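Stevens Updates Care Guidance for Solid Wood Furniture

October 23, 2018

Furniture maker Stevens has revised its care instructions for solid wood tables, replacing a guide that had been in use for 3 years. The new version covers indoor humidity, surface finish and placement, and applies to all tables sold under the Brarari and Fonum names.

The main change concerns humidity. Owners are now told to keep the room at or above 40 percent relative humidity during the heating season. The previous guide gave no figure. Wood loses moisture in dry air and shrinks across the grain, which can open joints and split wide boards.
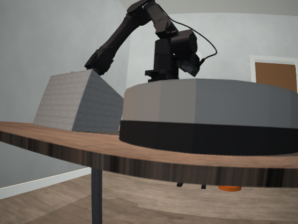
Finish and Cleaning

Oiled tops should be wiped with a damp cloth and dried at once. Silicone sprays are no longer recommended on any finish. Lacquered tops need no oil, and applying it can leave a sticky film that collects dust.

Stevens based the revision on 1,421 repair requests handled by its Grusamance workshop. Requests were sorted by type of damage and by finish. Surface rings and dry joints made up the two largest groups. 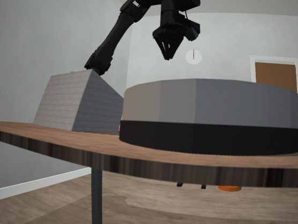
A gray block and a round gray platform on the tabletop.

Heavy items should be lifted when moved, and felt pads should be placed under anything with a hard base. The pads should be checked for grit twice a year.

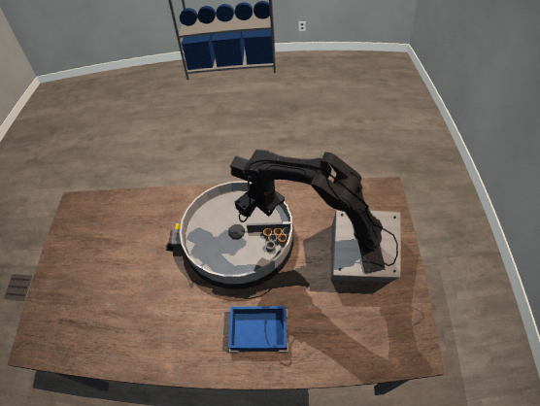 Grain direction also has a section of its own in the new guide. Scratches are to be sanded along the grain only, using fine paper and light pressure. On a top like this reddish-brown one, where the darker grain runs mostly from side to side, the strokes should go from side to side as well. Sanding across the grain leaves marks that show once oil is applied.

Stevens has printed 2,000 copies of the guide for its dealers. Owners of older tables can request one from the Grusamance workshop. Warranty terms are unchanged.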